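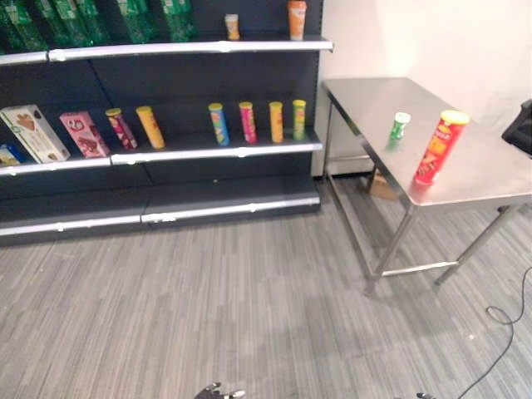
Chip cans and bottles on the practice shelves at the Skaltondale open day, with two more items on the steel table.

A robot that puts groceries on shelves was shown to the public at the Shabalala workshop in Skaltondale on Monday, January 7, 2019, the first time the firm has let visitors in to watch it at work.

In all, 278 people signed in at the door between ten and four. Most came from the town, but a coach was also laid on from Boltthorpe, where the firm hopes to try the machine in a working shop.

The robot has two arms with jointed metal fingers and was set to work at a shelving unit of the kind found in any corner shop. Its job is to take goods from a table and stand them upright in the right place on the shelf. Snack boxes, drinks bottles and tall cans of crisps were among the goods laid out for it.

So-ying Tu, who leads the project, told visitors that the cans were harder than they looked. "They are smooth, they are light and they fall over," she said. "If you put one down a little too fast it takes its neighbour with it, and then you have a mess to sort out before you can carry on. We spent most of last year on that."

The hands were what people asked about most. Each finger bends at a metal knuckle and ends in a rounded black tip. Ms Tu said the team had gone through several kinds of tip before settling on the present one, and that they are changed after every 900 lifts. The old ones go in a drawer and are checked for wear.
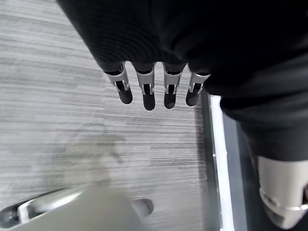 Will the robot be used while a shop is open?
Not to begin with. The Boltthorpe trial will be run in the evening after closing, with a member of staff on hand to stop the machine if needed.

Talks were given in the morning and again after lunch, each followed by time for questions. Several people wanted to know what would happen to the jobs of those who fill shelves now. Inese Petrauskas, who manages the shop in Boltthorpe, said she had agreed to the trial on the understanding that no one's hours would be cut while it lasted.

"I have 2 people on the late shift and both of them would sooner be on the tills or out the back doing the orders," she said. "Whether it saves us any time I can't tell you yet. I want to see it do a full week first."

She added that her staff had been over to Skaltondale twice before Christmas to show the team how they lay out the crisps and biscuits, and had come away with mixed views – one thought it far too slow.

Ms Tu did not argue with that. She said a person would beat the robot easily on speed

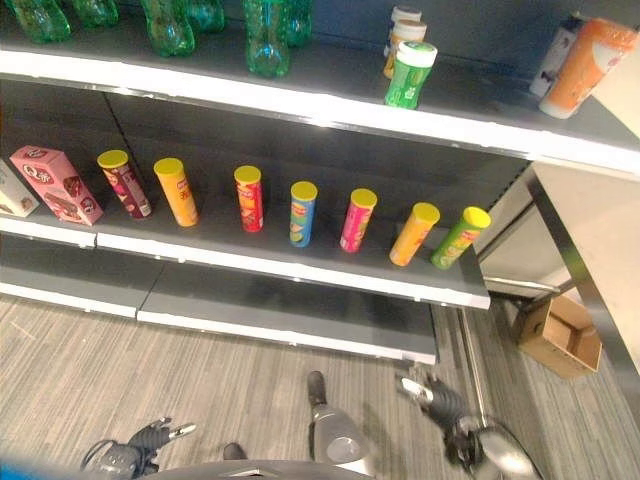
and that the firm was more interested for now in whether it could keep going without help. The aim before the trial is for it to place 200 items in a row with none dropped and none facing the wrong way. She would not say how close the team had come.

Work on the project began in Prastport, where the firm still has an office, and moved to Skaltondale when more floor space was needed. Tea was served in the front office and children were given a sheet to draw their own robot hand, to be put up in the window.

The Boltthorpe trial is due to start in April. A second open day will be held once it is over, and the date will be given on the board outside the workshop. Entry will again be free, but places on the coach should be booked ahead.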